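Sorting and Stripping Used Push Buttons for Spares

When a control panel comes out of service, the push buttons and selector switches are usually worth saving. Most are 22 mm parts that come apart by hand or with a small screwdriver, and a working contact block from an old panel is as useful as one from a new box. This page covers how to lay them out, take them apart, check them and put them away. It was written for the parts bench at Draleck, but it should work anywhere you have a table and two trays.

What you need

A table with a light-colored top. Small black parts are easy to lose on a dark bench.
One plastic tray with raised sides, for parts waiting to be checked. Ours is blue.
One metal tray for parts you are finished with. A shallow stainless steel one is fine, and it does not have to be pretty.
A small flat screwdriver and a small Phillips.
A multimeter with a continuity setting.
Small bags or bin boxes, and a marker.
A dry brush and a lint-free cloth.

Before you start

Only work on parts that have been removed from the panel and have no wires attached. If there are wire ends still in the terminals, loosen the screws and pull them out first. Do not cut them flush, as the stub left in the terminal is hard to get out later.

Brush off loose dust over a trash can, not over the tray. Dust that gets into an open contact block can give you a bad reading on the meter.

Step 1. Know the parts

A complete unit has an operator and at least one contact block. The operator is the part you see from the front of the panel: a flat button, a mushroom head, or a selector with a knob or lever. The contact block clips or screws on behind and carries the terminals. Many units also have a mounting collar between the two.

Block colors often tell you the contact type. Green is commonly used for normally open and red for normally closed, but makers differ, so go by the numbers molded next to the terminals. Terminals 3 and 4 are normally open. Terminals 1 and 2 are normally closed.

Step 2. Lay the parts in the tray

Put the units in the plastic tray on their sides. They roll if you stand them on the cap, and a mushroom head will not stand at all. Start along one edge and continue along the next, and leave the middle open for loose knobs and other small pieces. Work with a few units at a time - a full tray gets mixed up quickly.

Keep the second tray on the other side of the table, so a checked part can't drift back in with the unchecked ones.
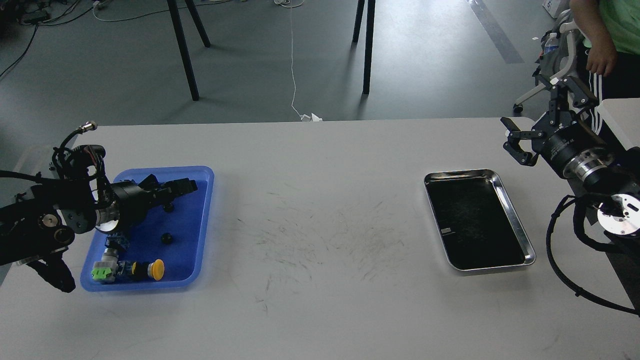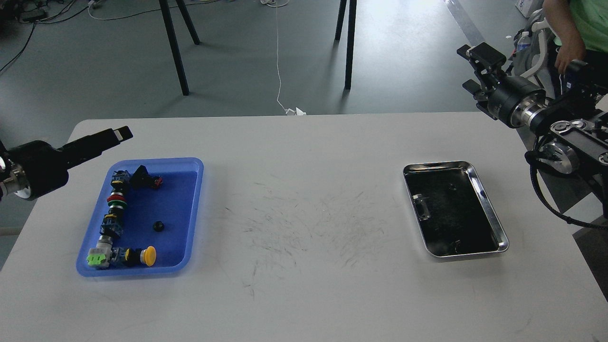
The blue tray is on the left and the steel one on the right. Both times there is a yellow mushroom button lying on its side in the lower part of the blue tray.

Step 3. Separate the operator from the block

Look for a lever or a tab on the collar. On most types you move the lever over and the block assembly pulls straight back. If it does not move, look for a locking screw on the collar and back it off two turns. Don't pry between the housing and the block. The plastic ears are thin and once one is broken the block will not stay on.

Keep nuts, gaskets and legend plates with the operator they came from. Threads are not the same across makers.

Step 4. Check the contacts

Set the meter to continuity and touch the probes to the two terminals of one contact.

Normally open: silent at rest, tone when you press the plunger.
Normally closed: tone at rest, silent when you press the plunger.

Press the plunger 10 times. If any press gives a late or broken tone, scrap the block. Check the terminal screws too. A stripped screw can be swapped with one from a scrap block of the same type.

Step 5. Check the operator

A momentary button should return fully by itself. A latching mushroom head should stay down when pushed and release with a twist or a pull, depending on the type. Turn selectors through every position and feel for a clear stop at each one. Look at the gasket, and replace it if it has cracks.

Emergency stop units are the exception to all of this. We keep them for training boards only and never put a used one back on a machine.

Step 6. Bag and label

Write the maker, the type number and the contact type on the bag. Loose knobs go in a separate bag, marked with the operator they fit if you know it. Good parts go to the spares shelf, and scrap goes in the mixed plastic and metal bin.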